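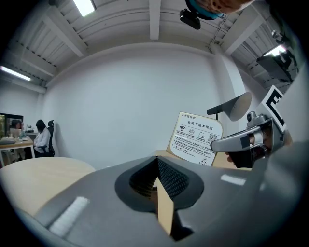

ATA DA REUNIÃO ORDINÁRIA DA COMISSÃO DE EQUIPAMENTO E ACOLHIMENTO
Casas de Hóspedes Lodari
Ata número 17
Mês de outubro

Aos dias do mês de outubro, pelas 9 horas, reuniu a Comissão de Equipamento e Acolhimento das Casas de Hóspedes Lodari, na sala de trabalho, com a presença da direção, da coordenação de alojamento, do serviço de manutenção e da representação da receção. Verificada a existência de quórum, a presidência declarou aberta a sessão com a seguinte ordem de trabalhos:

1. Aprovação da ata anterior
2. Placas informativas nos quartos
3. Mesas e candeeiros
4. Iluminação da sala de trabalho
5. Orçamento
6. Outros assuntos

Ponto 1. A ata anterior foi lida e aprovada por unanimidade, com uma correção no nome do fornecedor Ferraro, que constava com um só "r".

Ponto 2. A coordenação de alojamento apresentou o modelo de placa de boas-vindas em chinês, de cor creme, com o cabeçalho "欢迎下榻本民宿" (boas-vindas a quem se hospeda na casa), o símbolo de Wi-Fi e o código QR. A receção considerou o modelo adequado quanto à cor e ao formato, mas observou que as linhas de texto abaixo do símbolo são de letra pequena e pediu que o corpo fosse aumentado na próxima impressão. Foi ainda proposta uma versão em português e inglês, com a mesma disposição.
Discutiu-se a colocação da placa. A manutenção defendeu a fixação à parede; a coordenação preferiu mantê-la pousada sobre a mesa, junto ao candeeiro, onde o hóspede a encontra ao pousar as chaves. Posta a questão à votação, foi aprovada a colocação sobre a mesa, com um voto contra. Ficou a receção incumbida de rever o texto chinês com a tradutora habitual e de confirmar o funcionamento do código QR em cada quarto antes da entrega.

Ponto 3. Foram apreciados os tampos de madeira clara, tendo a comissão decidido manter esse acabamento em todos os quartos da casa de Rarnport. A mesa redonda, também em madeira de tom claro, foi considerada conveniente para os quartos de menor área – ficando por definir se será adotada igualmente na sala de pequenos-almoços.
Quanto aos candeeiros, a comissão deu parecer favorável ao modelo cinzento de quebra-luz cónico, montado em haste preta e fina. A manutenção solicitou que a encomenda inclua lâmpadas de reserva. Foi deliberado pedir à Bekora proposta para 40 unidades, com indicação do prazo de entrega e das condições de devolução.

Ponto 4. A manutenção lembrou que a sala de trabalho é iluminada por lâmpadas fluorescentes tubulares, instaladas no teto branco canelado, e propôs a sua substituição gradual. A direção manifestou concordância de princípio, mas entendeu que a despesa não deve concorrer com a dos quartos. Foi pedido um levantamento dos cabos que correm pelo teto, com vista à sua arrumação em calha branca. As secretárias e cadeiras de escritório mantêm-se como estão. O assunto transita para a próxima reunião.

Ponto 5. A direção informou que a verba disponível para placas e candeeiros é de 2000 euros. A proposta da Ferraro para a impressão das placas foi aceite, condicionada à apresentação de uma prova em papel. Caso a proposta da Bekora exceda o valor restante, a encomenda será dividida em duas fases, com prioridade para os quartos do piso térreo.

Ponto 6. A receção deu conta de pedidos de hóspedes para que a palavra-passe da rede sem fios não seja alterada durante a estadia. A comissão recomendou que a alteração passe a ser feita apenas entre reservas. Foi também pedido que as sobras de cartão das embalagens sejam levadas para o ecoponto no próprio dia.

Nada mais havendo a tratar, foi encerrada a sessão e lavrada a presente ata, que, depois de lida e aprovada, será assinada pela presidência e pelo secretariado.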